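Paint questions I get asked a lot

Hello! I paint rooms for a living, mostly small ones (box rooms, studies, the odd downstairs loo), and the same questions keep landing in my inbox, so I've put them all on one page. If yours isn't listed, send me a message and I'll add it.

Do I really have to wash the walls first?
Yes, sorry! Warm water, a drop of washing-up liquid, then a wipe with clean water. Let them dry overnight if you can bear to wait.

How many coats will I need?
Two, as a rule. If you're putting a pale colour over a dark one I'd plan on three, and I'd have a proper undercoat on first.

My patch test looked lovely and now I hate it. What happened?
Small patches fib. Paint a big sheet of lining paper instead and move it round the room for a couple of days — mornings and evenings especially. I once lived with a green called Melteo 821 on a bit of paper for a week and I'm so glad I did, because by lamplight it went the colour of old soup.

Which roller do you use?
A medium pile one from Halim for walls and a short pile for doors. I've had mine since I started and I just keep changing the sleeves.

Can I paint over wallpaper?
You can, and I have, but check every seam first. If a corner lifts when you pick at it, strip the lot.

Do you take on work outside town?
Not at the moment. My friend Josué Xavier covers the villages and he's very good with old plaster, so I'm happy to pass your details on.

What about leftover paint?
Keep a jam jar of it for touch-ups, write the room on the lid and store it somewhere that doesn't freeze. I'm always pleased I did this, usually when someone has dragged a chair along the hallway.
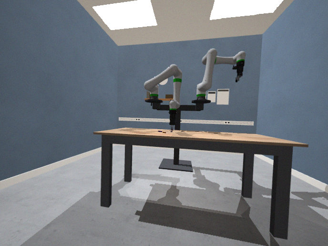
Filed under: Blue rooms

Can a small room take blue on every wall?
I think so! Slate blues are my favourite for this, with a pale beige ceiling and skirting to keep it soft. Go for matt on the walls if they're a bit lumpy.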